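Teaching the hanger task, part two: what the leader arms don't tell you

Most of October went into the garment task on the two-arm cell at Brinholm. The job is simple to state. Pick up a wire hanger, get it into the waistband of a pair of shorts, open the band against both ends, and leave the garment hanging. A person does it in a few seconds without looking. Over a pair of leader arms it takes me a little over a minute on a good run, and a good run was rare for the first two weeks.

The setup is the same as in the earlier posts: two follower arms at the front edge of the table, parallel-jaw grippers on both, a head view and one operator. I drive with the leader arms, one in each hand, with a trigger for each gripper. There is no force feedback. Everything I know about contact comes from the video and from the motor current plot, which I keep on a second monitor and read less often than I should.

I tried kinesthetic teaching first, with the arms in gravity compensation and my hands on the wrists. It works for rigid parts. For cloth it was poor, partly because my forearms ended up across the head view in nearly every episode, and partly because one person can't comfortably hold two arms and watch a waistband. I threw out everything recorded that way and went back to remote control.

The hard phase is the middle one. The right gripper has to keep the hanger still while the left gives up its grip on one part of the fabric and finds another. If the right hand drifts during that time, the band slides and the whole approach has to be repeated.
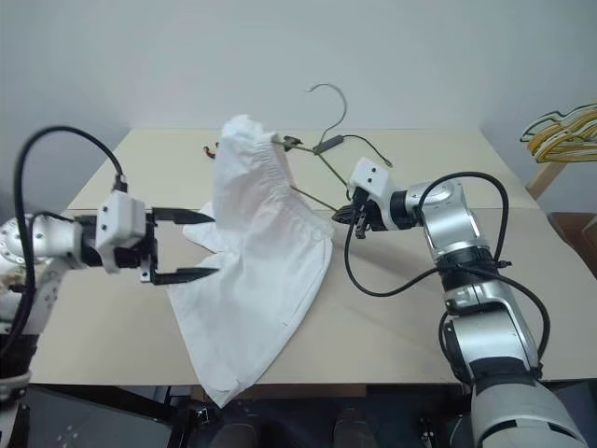 Scanlon's view is that I should stop recording the approach and the regrasp as one continuous episode, and cut at the moment the left gripper opens. A policy trained on short segments would at least fail in a place you can name, and the segments that go well could be kept even when the rest of the run is a mess.

I resisted this for a while. Cutting episodes gives you a start distribution that depends on how tidy the operator was in the previous segment, and I am tidier when I know a cut is coming. But the numbers were on the side of cutting. Of the first 95 full-length demonstrations I kept 74, and most of the rejects had a perfectly usable first half. I now record continuously and mark phases with a foot pedal, so the split can be made or undone later in Pornis, the small annotation tool we use for this.

Some notes on technique, mainly for my own reference:

Pause before closing. I hold still for a short moment with the fingers either side of the fabric. It looks slow on playback, but the closing event is much easier to learn when it isn't mixed in with wrist motion.

Move one arm at a time where the task allows it. My natural habit is to move both. In the logs that shows up as small corrections in the arm that should be idle, and the policy copies them faithfully.

Don't rescue. If the band slips off the wire, end the episode or record a deliberate recovery and tag it as one. Half-rescues, where I fumble for ten seconds and then succeed, were the worst data in the set.

Vary the start. Left to myself I put the garment down in the same pose every time, with the hanger at the same angle. I now drop the cloth from shoulder height and leave it as it lands unless it ends up out of reach.

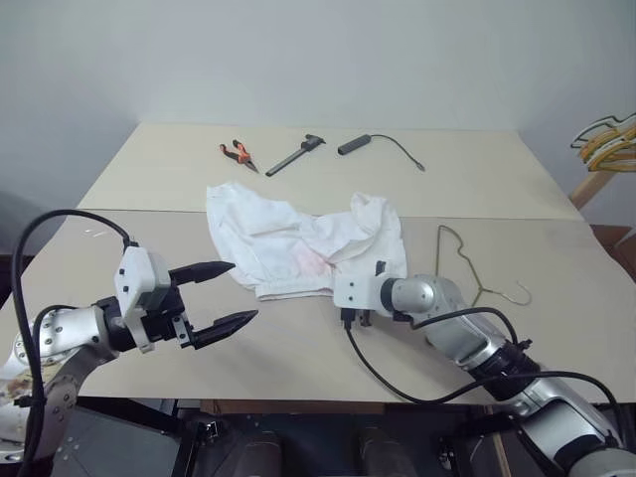

The varied starts cost time. With the cloth bunched up, the first job is finding an edge to pull, and there is more than one reasonable choice. I had been taking whichever edge was nearer the left gripper, then changing my mind when the hem turned out to be underneath. Two different strategies from the same starting view is exactly the sort of thing that gets averaged into a motion that grabs air. The rule now is that the left arm always goes first and always drags toward the near side of the table, even when that is clearly the longer way.

The other change was to the control mapping. The Flaltcombe leader arms are shorter than the followers, and I had translation scaled up to cover the table. That is fine for reaching and bad for threading wire through elastic. There is now a slow mode on the left trigger's half-press, one to one, with the scaled mapping everywhere else. Switching modes used to produce a visible jump in the follower. Re-zeroing the offset at each switch fixed it.

The set stands at 1,061 marked segments. The first policy trained on the split data is running overnight, with the current traces left out of the observations. I will add them in the next run and compare on the regrasp phase only.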